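Chapter 2
Who Pays for the Co-op?
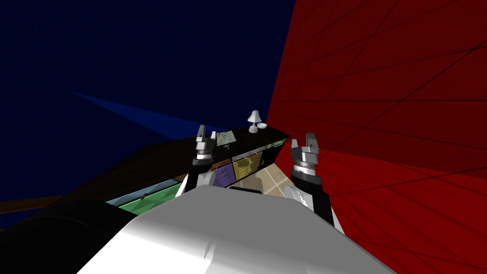

Every cooperative begins with a meeting, and most of those meetings get as far as money shortly before the coffee runs out. The Oslow repair co-op is a fair case. Its founders had agreed on a name, a logo and a policy on dogs before anyone asked where the rent would come from.

Members put in 100 dollars each. With 230 members this made a respectable sum, until the landlord explained what he meant by a deposit. A grant from the town of Isier covered the gap, on condition that the co-op file a report every April. The report took longer to write than the grant took to spend.

This chapter looks at member shares, public grants and loans from social lenders such as the Văduva Fund, which lent the Grustirwood bakery 2,000 dollars for an oven and asked for a seat on the board – a high price for warm bread. We start with member shares, the oldest of these sources and the one most likely to cause an argument on a Saturday morning.

2.1 Member shares

A member share is a payment that buys one person one vote.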